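Bright yellow shelves and other promises

I have been hearing about "laying out" for months. The idea, in case you've been spared it, is that you never work from a box of mixed parts. You put every part out on an open shelf first, big things in a row up top, little things in groups underneath, and only then do you start filling the bin. Grasteo runs a whole evening course on it and charges 200 dollars, and I paid, so you may assume I wanted it to be good.

I came home and read my notes and I was not convinced. Most of it is putting things down neatly. My grandmother did that with cutlery.

Still, we had a job on at Brenodley in February, 200 sets for Stelau, and Olga Caldeira had already set the shelves up, so I gave it a proper try. Yellow boards, black metal uprights, the long black shells along the top. Discs, rods and the little square pieces below. Grey bin on the carpet beside it with cardboard in the bottom.

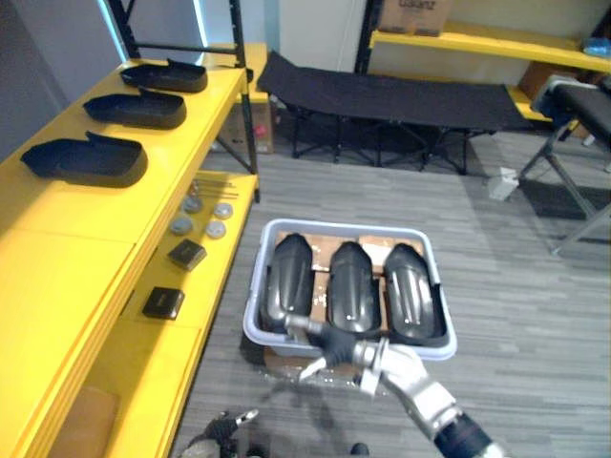 What the row is supposed to do

The claim is that a row shows you a missing piece at a glance. Fine, I'll give them that one, as long as the row is actually kept up. Once people start taking from the middle you have gaps everywhere and a gap tells you nothing at all. On the course they said to take from one end only. Try getting four people to do that after lunch.

The colour helps more than the method does, in my opinion. Black on yellow is very easy to read, even when you're tired and the light is coming from straight overhead. I'd bet you could throw out the whole course, keep the yellow boards and lose very little. The notches are useful too, but only if everybody agrees which way they ought to point, and I have seen that shelf both ways.

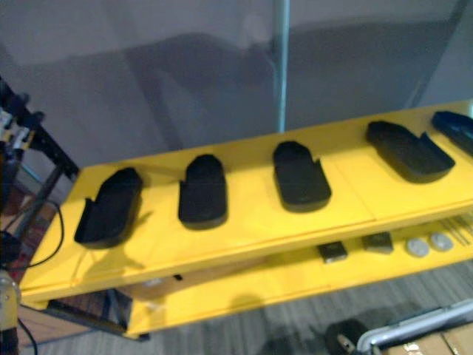

Jaxon Sawatzky wrote to me after an earlier draft of this and disagreed. Spacing matters more than direction, he says, and if you leave a good hand's width of bare shelf between the big pieces you won't knock one while reaching for the next, whichever way round they are. He has gone back to wider gaps and wouldn't change again.

Maybe. I tried the wider gaps and ran out of shelf, so then I was walking to the box and back for more, and the course was meant to save me the walking. You can have space or you can have stock within reach. A longer shelf would fix it, and I notice Zieliński will happily sell you one.

The lower level is where I lost patience. Small flat discs don't stay in a group unless you fence them in somehow. They start out in pairs and end up in a sort of drift. The square pieces behave a bit better. I asked Zuzanna Szczepańska about using jar lids and she thought egg cartons, and either would cost a good deal less than my evening did.
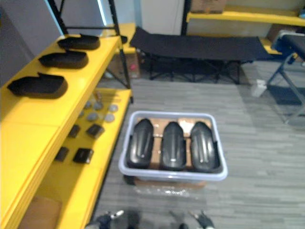

Cardboard in the bottom of the bin I have no quarrel with. It's cheap and it stops things skating about. It does shed little bits, so shake it out before you cut it to size, and don't bother cutting it exactly. Side by side and lengthwise is the best way I found to lay long curved pieces. Stacking them saves room, and you pay for it in scratches.

Anything glossy wants handling from above with your fingertips and putting straight down. Sliding is what marks it. Pale plastic is the worst for this in my experience, because the scuffs pick up dirt and then everyone can see them from the doorway.

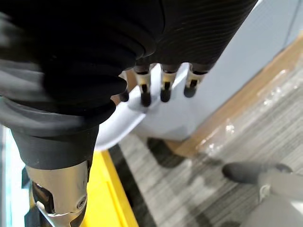 As for speed, I timed myself on the first 100 sets with the shelf laid out and the rest straight from the boxes. The laid-out way was quicker per set, but once I added in the setting up, the difference came to 2 minutes. Czesław Sowa thinks I'd have done better with practice. I think I'd had plenty of practice by then.

I'll keep the yellow shelves and the cardboard. The course folder is under the short leg of the bench.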